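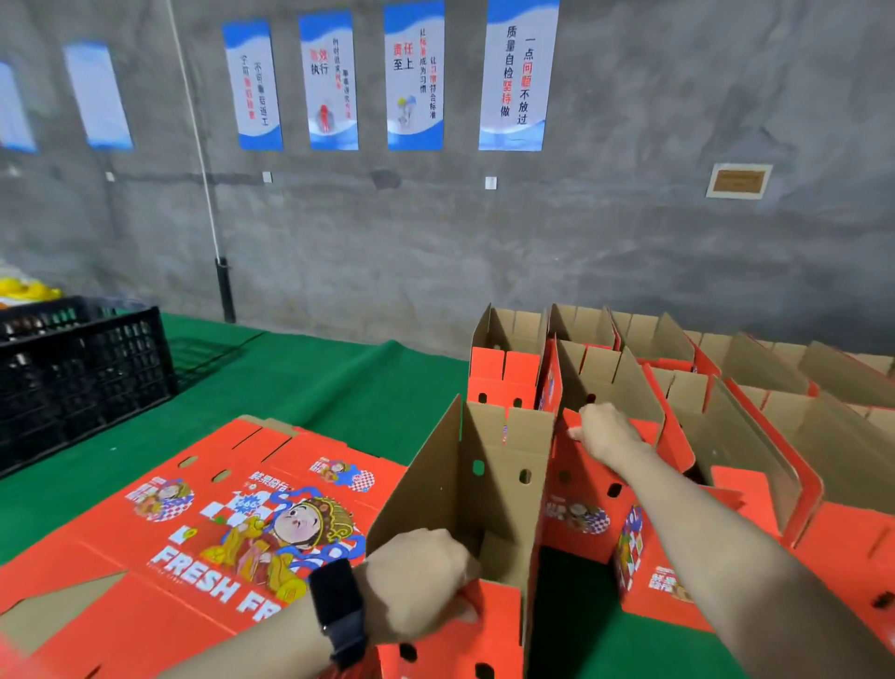
# Visit notes: the packing floor at Wikstead, 21/11/2024

The fruit boxes are red on the outside and plain kraft brown on the inside, and every one of them is folded by hand. I had come to Wikstead mostly to ask about cartons for our own shop at Vetby, so the folding table was where I spent most of the morning.

The table has a bright green cover. It looks odd next to a bare concrete wall but it is easy on the boxes, and a red carton shows up well against it. A black plastic crate with slotted sides stood at the left end.

## Folding

The boxes come flat in bundles of 25. The folder opens one out, stands it up, brings the ends in and presses the inner flaps down with the fingertips. There is no tape and no glue at this stage. I was told the flap is the part that goes wrong: if it isn't pushed all the way home, the wall bows once the fruit is in and the lid won't sit level.

I was given a few to try. My first took far too long and had a crease where no crease should be. The second was better. The board is stiffer than I expected, and the trick seems to be holding the bottom edge steady with one hand while the other does the pressing. By the end of my turn I could make a box that passed, though not one I would want on top of the stack.

People here fold several and leave them standing together on the table before moving any of them along. I asked if it wouldn't be quicker to send each one down as it was done. The answer was no — the packer wants a group at a time, and the folder can look them over side by side.

## The wall

Six posters hang in a row behind the table, in Chinese. I read enough to get the main lines. One says 高效执行, which is "carry things out efficiently." The next says 责任至上, "responsibility comes first," and has smaller lines about making habits meet the standard and making the standard a habit. The biggest, at the right-hand end, says not to let a single problem pass and to keep up the self-checks on quality. The words for "problem" and "keep up" are in red.

That last one matches how the place works. The folder checks the box and the packer checks it again before anything goes in. A bad box goes back to the folder and gets opened out and done over if the board is still sound.

## Cartons and prices

The cartons are bought from Plistine, who print and cut them. The smallest order is 403, an odd number that has to do with how they fit on a pallet. Delivery takes 4 working days, longer in May when everyone is ordering. Vương, the other supplier we had looked at, is cheaper per box but only does white.

I took 2 flat samples home. Things still to find out:

- whether the red rubs off on a damp shelf
- if Plistine will sell the box without printing
- what a divider would add to the price

Parking is at the side gate, and the front entrance is for trucks only.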